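Opening checklist for the workshop space, February walkthrough, with my comments

I rent the back unit at Banside and run paper and bookbinding classes out of it, and every February before the spring sessions start I go through the whole place with a clipboard. A couple of people in the comments asked what's on my list, so I typed it up the way I filled it in, comments and grumbling included. Steal whatever is useful. My unit is 1479 square feet on one floor, so if you have stairs you'll need a lot more than this.

I mark things OK, FIX or WATCH. WATCH means it passed but I don't trust it.

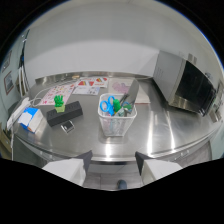
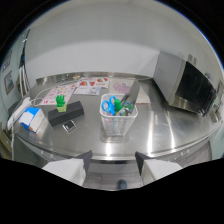
The scissors basket on the steel table, both times.

DOORS AND WAYS OUT

1. Front door opens all the way without catching. OK.
It used to drag on the mat, so I bought a thinner mat and the thinner mat curled up at the corners, and now there's no mat. People can wipe their feet outside!

2. Back door opens from inside without a key. OK.
I do this one with my arms full, on purpose. If I can't bump it open with a hip while carrying a box of board, I call it a fail. It passed, with a bit of a shove.

3. Path to back door clear. FIX.
I had four cartons of Tetex book cloth parked there since the holidays. I know. I moved them the same afternoon and they are now in everybody's way in the storage room, but at least they aren't between a person and a door.

4. Exit sign lit, and stays lit on battery. WATCH.
You hold the little test button in and watch it. Mine stayed on but looked dimmer toward the end than I remember from last year. Ordering a battery pack now so I have it in the drawer.

5. Outside light over the back step. FIX.
Dead bulb. The step is uneven and evening class lets out at 9 p.m., so this went to the top of the pile and I had it done before dinner.

FIRE STUFF

6. Extinguisher by the front door: gauge in the green, pin in, tag current. OK.

7. Extinguisher by the sink: same. FIX.
Gauge fine, pin fine, but the tag is out of date. I'd sent one out for service and completely forgot there were two. Please go look at yours. Also somebody had hung an apron on it, and I'm pretty sure that somebody was me.

8. Smoke alarms, press the button on each. OK.
Warn the neighbors first. I forgot last year and the woman from the upholstery place came over in her socks.

9. Nothing stored within reach of the heater. WATCH.
It's a wall heater and I have tape on the floor marking how far back things have to stay. The tape works great until it gets scuffed off, and half of it has. New tape going down.

10. Oily or solvent rags in the lidded metal can, can emptied. OK.
We barely use solvents anymore. I switched most of the classes over to wheat paste and PVA and I don't miss the smell one bit. The can stays though, for the leather people.

ELECTRICAL

11. Outlets: no cracks, no scorch marks, plugs sit snug. FIX.
One by the window is loose enough that a plug sags out of it under its own weight. I put tape over it and a big note, and the electrician is coming. I don't do outlets myself. I did one once in an old apartment and I still think about it.

12. GFCI outlets by the sink trip and reset. OK.

13. No extension cords used as permanent wiring. FIX.
Ugh. The glue pot had been living on an extension cord since the fall because I rearranged the benches and liked the light better over there. The bench went back where it was. The light is worse and I'm sulking.

14. Cords on the glue pot, the iron and the hot foil machine: no frays, no soft spots. WATCH.
I run each one through my fingers from plug to machine, unplugged obviously. The iron's cord is a little stiff right where it goes into the handle. It gets checked again before every class, and if it gets any worse the iron is going in the trash.

FLOORS AND LIFTING

15. Floor sound, nothing to trip on. OK.
I walk it in the slippery old sneakers I'd never teach in, which is a good way to find the slick spots before someone else does.

16. Spills kit by the sink. FIX.
Someone used up the paper towels. The kit was technically a bucket. Restocked!

17. Heavy stuff stored between knee and chest. WATCH.
The litho stone stays on the floor until I have help. Everything else is where it should be, except the big roll of gray board, which Josué Pacheco and I moved last year and both regretted. If you're reading this, Josué, I owe you lunch still.

18. Shelving fixed to the wall, no wobble. OK.
Grab and shake, hard, like you mean it. One screw took half a turn.

CUTTING EQUIPMENT

19. Guillotine: guard in place, clamp holds, handle locked when not in use. WATCH.
Ours is an old Sakamoto I got from a print shop that was closing, and it's the one machine in the building I'm a bit scared of, which I think is healthy. The guard is good. The handle lock clicks but it takes two tries now and then, so I cleaned the gunk out and put a drop of oil in. It's been better since. Students don't use it without me standing right there, and that rule isn't changing for anyone, including the guy who told me he'd worked in a print shop for years.

20. Board shear: finger guard straight, blade not nicked. OK.

21. Craft knives: handles tight, blades changed, spare blades in their case. FIX.
I swapped 15 blades in one sitting and then had to put my reading glasses down and go for a walk. Dull blades are the ones that get people, because you lean on them and they jump. If you only do one thing off this whole list, change your blades.

22. Used-blade box present and not overfull. FIX.
Full to the slot! You're supposed to tape it shut and start a new one well before that. I've got a fresh one out and the old one is taped up and labeled for the sharps drop-off.

23. Metal rulers: cork backing on, no burrs on the edge. WATCH.
The long one has lost its cork at one end so it skates. I glued a new strip on and we'll see if it lasts.

24. Awls and needles have corks or caps. OK.
Wine corks. I have an unlimited supply, don't ask.

PRESSES

25. Nipping press bolted down. OK.

26. Standing press: screw greased, platen level, nothing stacked on top. FIX.
There was a plant on top. It's a nice plant and it looked nice there, but now it lives on the windowsill.

GLUES, INKS AND LABELS

27. Every jar and bottle has a label you can read. FIX.
Found two jars of white goo with nothing on them. One was PVA. I don't know what the other one was and I wasn't going to sniff it to find out. Out it went.

28. Safety data sheets in the binder and the binder where people can find it. WATCH.
Binder is there. I'm missing the sheet for the Justby adhesive we started buying in the fall, so I wrote and asked for it. If you haven't got it in the binder, you haven't got it, as far as an inspector is concerned.

29. Wheat paste dated and in the fridge. OK.
The fridge is for paste ONLY. There's a sign. There was also a yogurt.

FIRST AID

30. Kit stocked, nothing expired. FIX.
Out of finger bandages, as always. In a paper workshop you go through the skinny ones like candy and never touch the big ones, so stop buying the assorted boxes. I got a box of 1000 of the skinny kind and that should hold us a good long while. The burn gel had expired too.

31. Eyewash bottle sealed and in date. OK.

32. Emergency numbers and our street address posted by the phone. OK.
The address matters more than you'd think. Half my students couldn't tell you where they are, they just follow the map on their phone to the parking lot.

PAPERWORK

33. Insurance certificate on the wall is this year's. FIX.
It was last year's. This year's was in my email, unread.

34. Incident book up to date. OK.
Two paper cuts and one stubbed toe, and the toe was mine.

35. Sign-in sheet where people will use it. WATCH.
They sign in when I nag them and they don't when I don't. I'm trying it on a clipboard by the coffee.

What it all cost me this time: $361, and most of that is the extinguisher service and the electrician's call-out. Blades and bandages were next to nothing. The exit sign battery isn't in there yet and neither is the tape for the heater, which I keep leaving off my shopping list.

I go back over the FIX items once everything is done, with a different color pen, and the WATCH ones get looked at again before summer classes. If you run a letterpress shop you'll want a whole section on rollers and treadles that I'm not qualified to write. Somebody please write one and send it to me and I'll link it here.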